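Cliradley Forum > Early Childhood > Outdoor Classrooms

Sand depth and drainage under a dirt digging area
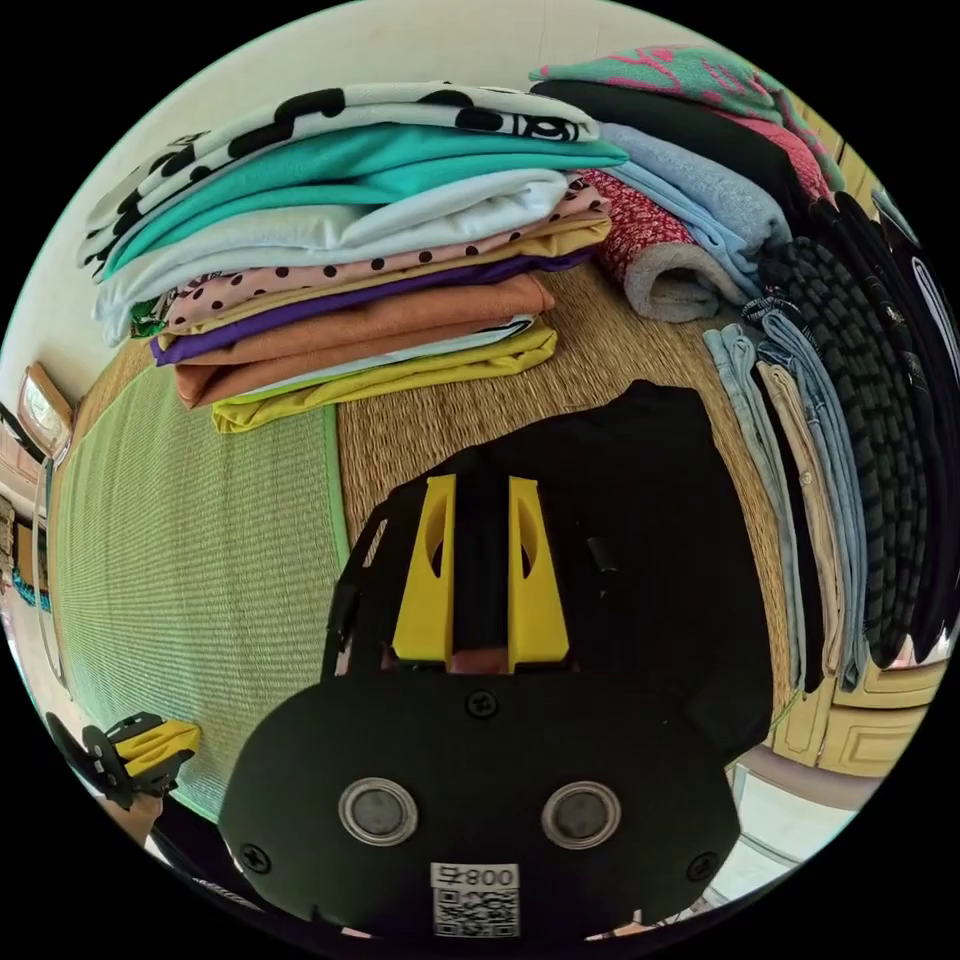 Our center is adding a digging pit for the preschool group, 80 square feet, on clay soil. The old one held water for days after rain. The plan from Achari shows 6 inches of gravel under landscape fabric, then the digging mix on top. Is that enough on clay, or do I need a drain pipe as well? Licensing wants the drawing by June.
Selina Mayrhofer

Broltumel
Gravel alone on clay fills up like a bathtub. You need an outlet. Run perforated pipe along the low side of the gravel and slope it to daylight or a dry well. Use nonwoven fabric – the woven kind clogs with fines. Set the fabric at least 18 inches below the finished surface or the children will dig it up in the first month. Check the slope with a level before you backfill. Call for utility marking before any digging.

Llinos Foulkes
We skipped the pipe and raised the bed with timbers instead. Drains OK. Ours is in full sun though, so it may be different for you. Bagged topsoil got expensive – we spent $479 and still had to top it up. Ask for a bulk delivery. Also get a cover, cats will find it.

3 comments | Share | Posted February 26, 2022

Contact us | Back to top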